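About Vasgate

Vasgate is a small game studio. We make puzzle and strategy games for phones and PC. Mererid Lougher started the company after several years of writing level tools for other studios, and she still leads design.

Our first release, Brivar, shipped with 640 hand-built levels. Craddock came next and added online play.

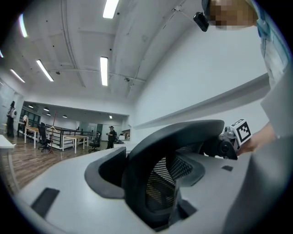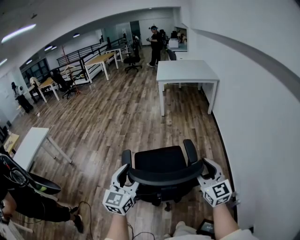

A black office chair, second photo.

We are now a team of 16. Our current project, Brevomis, is a turn-based trading game, with a public test planned for November. Press and job inquiries go through the contact form.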